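Dovton Support Desk – Fault Record
Product: Hilero ranging module, firmware 2
Reported by: Nigam site office
Opened: September 26, 2019
Status: Closed

Fault as reported: Distance readings between two handsets placed 90 cm apart are returned as 99 cm. The error is constant and does not vary with the volume of the tone.

First response: The customer was asked to confirm that both handsets were running the same release and that noise suppression had been switched off. Both points were confirmed. The fault remained.

Second response: Log files were requested and received. The microphone on the second handset was found to be sampling at a rate other than the one stated in its settings file. The arrival of the tone was therefore being stamped late – a matter of a few samples, but sufficient to account for the difference.

Action taken: The rate was corrected by hand and the calibration routine repeated with the tone set to 3000 Hz. Readings then agreed with the tape measure. Customers who upgraded in May are advised to check the same setting before opening a ticket.

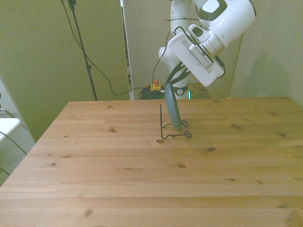
Reading time: 2 minutes

Further note: The Prastness handset is not affected, as it takes its rate directly from the hardware. A permanent correction has been passed to the firmware group. Enquiries should be addressed to Ataahua Ashby, quoting the product name.

Comments

marlow_t: Same fault on ours, same cure. Thank you.

Ines: Does the setting survive a restart?

Ataahua Ashby: It does, provided that the file is saved before the handset is switched off.

Ines: Noted, with thanks.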